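# Chapter 3: Whose turn is it?

I grew up in a house with one bathroom and five people, so I came to the subject of this chapter early. By the age of eight I could have told you who went first in the morning, who was allowed to bang on the door and who most definitely wasn't. My parents never wrote any of it down. If you'd asked my brother for the rules he would have said there weren't any, and then he'd have shouted at you for breaking one.

In the last chapter we looked at laws: who makes them, who enforces them, and what happens when people stop believing in them. Now I want to go smaller. Most of what keeps us from falling out with each other on an ordinary morning has very little to do with the law. It's a matter of habits, looks, small apologies and a shared feeling about what's fair. Sociologists call these things *norms*, and I'll use that word a lot, so let's get it settled. A norm is an expectation that people in a group hold about how members of the group should behave. Break one and you won't go to prison, but you may find that the person in front of you at the shop has gone very quiet.

I'd like you to keep one question in your head as you read. When there isn't enough of something to go round, and there's no one in charge, how do people decide who gets it? 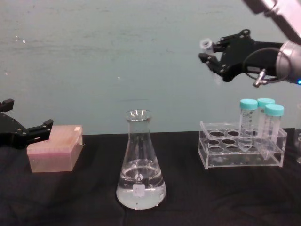 My favourite case is the Kumorholm ferry. Kumorholm is a small island with 220 people living on it in winter, and the only way off is a boat called the *Uvus*, which takes 20 passengers and no more. Most days that's plenty. In December, when everybody wants to get to the mainland for shopping and hospital visits and seeing the grandchildren, it's nowhere near enough.

I spent part of a winter there years ago (I had a cold for all of it, thank you for asking), and what struck me was that you never saw a queue. People turned up at the landing and stood in twos and threes, chatting, with their bags all over the place. It looked like chaos to me! Then the boat came in, and they simply walked on in an order that everyone except me seemed to know. Anyone with a hospital letter went first. After them came people who'd been left behind on the previous trip. Then parents with small children, then the rest, and the rest sorted themselves out by who had arrived when, which they had all been keeping track of without seeming to look.

I got it wrong on my first morning. I saw a gap, I picked up my bag and I walked towards the boat. A man called Sinan Kaplan, who taught at the island school, put a hand on my sleeve and said, "You'll be wanting the next one, I think." He said it so kindly that I was halfway through thanking him before I realised I'd been told off.

There's a good deal packed into that one remark, and we'll come back to it in section 3.2. For now, notice that he didn't quote a rule at me. He spoke as if I'd already agreed with him. He also did it early, before I'd reached the gangway, which let me step back without looking like a cheat — and that let both of us carry on being friendly for the rest of my stay. We'll call this a *soft sanction*. The hard kind, where people shout or refuse to serve you or shut you out, tends to come later, once the soft kind has been ignored. 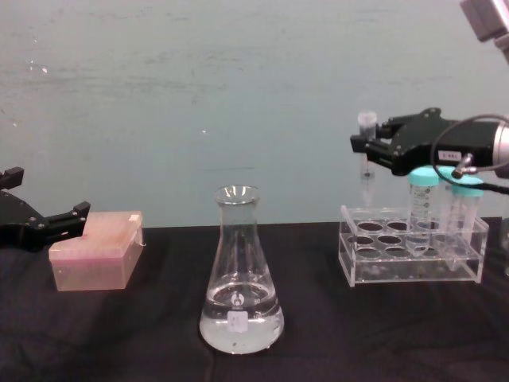 Now compare Skidby, where I lived for a good while afterwards. The trouble in our street was parking. There were more cars than spaces, as there are in most streets, and for years people had got by on a loose idea that the bit of road outside your own front door was yours. It wasn't, of course. The road belonged to everyone. But newcomers picked up the idea within a week or two and it kept the peace pretty well.

Then the Yips moved into number 73 with two cars and a van. They were perfectly nice people and they'd read the signs, which said that anyone could park anywhere. So they did. By the spring there were notes on windscreens, and a bin had been left, very pointedly, in a space. Two families who had shared a school run for ages were no longer speaking.

Who was in the wrong? My students split down the middle on this every year, and they get quite cross with each other. Some say the Yips had every right, and that a custom you've never been told about can't bind you. Others say that living somewhere means finding out how it works. I've changed my own mind more than once, and I'd rather you didn't settle on an answer until you've read the section on fairness, where I'll give you three different ways of arguing it.

One warning before we start. It's easy to come away from the ferry story feeling that unwritten rules are lovely and warm, and they can be. They can also be used to keep people out. The order at the landing worked well for islanders with children and hospital letters. I never did find out what happened to seasonal workers, who had no one to vouch for when they'd arrived, and I wish I'd asked. 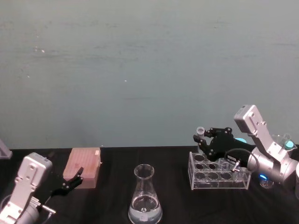

*Figure 3.1. Laboratory items on a black tabletop, with a black gripper beside the pink tip box.*

## What you'll need from earlier chapters

You should be comfortable with the difference between a law and a custom (section 2.1) and with what we mean by a group (section 1.4). If the second of those is hazy, go back and reread the pages on membership, as I lean on them quite heavily in section 3.3.

## Before you read on

Think of something you share with other people: a kitchen, a bus, a football pitch, the good armchair. Write down how turns are decided, in as much detail as you can manage. Then ask someone else who shares it to do the same, and don't let them see yours first. Keep both pieces of paper, as you'll want them for the activity at the end of section 3.1.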